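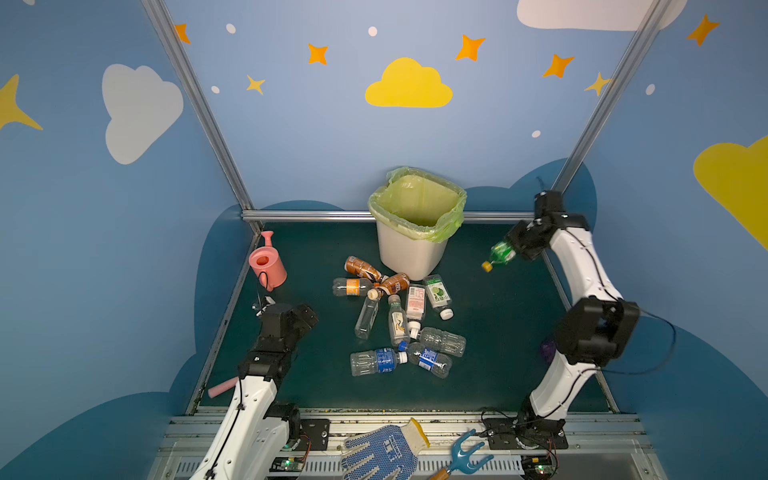

Bottle Clear-Up, Sevley set

Tidying task: empty drinks bottles left on a tabletop, a lined bin within reach. Part of the Barnance household collection. Compiled by Su-bin Seol, notes checked by Leanne Fothergill. Last revised January 2022.

What the activity is

Plastic bottles are tipped out in a pile in front of a white plastic trash bin. The job is to get every bottle into the bin and leave the tabletop clear. Anything else on the table – the pink toy watering can, for instance – stays where it is.

Contents

157 clips, sorted into 4 folders by starting layout:
pile_front – bottles heaped in front of the bin
pile_side – bottles heaped to one side
spread – bottles laid out singly
mixed – bottles plus one object that should stay

Each folder has a notes.txt with the layout and any odd events, such as a bottle rolling off the table.

Setting up

1. Fit the bag and fold its rim over the top edge of the bin. Bags were light green and translucent. If the rim slips inside, refit it and start over.
2. Stand the bin at the back center of the table.
3. Use empty bottles. Labels stay on. Caps can be on or off.
4. Tip the bottles out and leave them as they land.

Known problems

Six clips in the spread folder end with a bottle balanced on the rim. These are marked "unclear" and can be left out.

Bottle brands are not recorded. Crushed bottles were swapped for fresh ones between layouts, so the same bottle may not show up in every folder.

Related sets: Illow (cups and plates), Thorlacius (laundry).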